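Penton Perforated Baskets, Small

Item 1293
Sold singly. Yellow or red.

The Penton is a small open basket for the things that end up loose on a table: sponges, clips, lids, tape, tea bags, seed packets. The sides have a grid pattern, so you can see what is inside without picking the basket up. It is plastic throughout and has no liner, handle or lid.

Each basket holds some 400 grams of dry goods before it gets awkward to lift with one hand. We don't recommend it for anything hot from the oven or the stove.

Care
Wash by hand in warm water with a little dish soap. A soft brush gets crumbs out of the openings. Let it drain upside down on a rack. Do not put it in the microwave.

Buying more than one
Baskets are packed by color. If you want both, add each color to your cart separately – the order form does not split a pack. Boxes of 300 are available for schools and shops through the Statenness warehouse. Please allow an extra week for these.

Goes with
Norimitz shelf liner, cut to length
Jin drawer dividers, narrow

On the table
Yellow and red baskets set out on a maple butcher-block top, with a tall white-lidded canister between them.

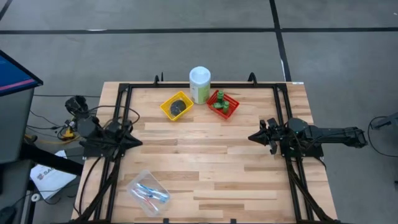 Milovan Georgiou: I keep three of these by the sink and they have held up fine. The red one gets the scrubbers and the yellow ones get whatever is left. My only complaint is that small clips slip through the sides, so I put a folded paper towel in the bottom. Would buy a deeper version if you made one.

Returns are accepted on unused baskets in their original pack.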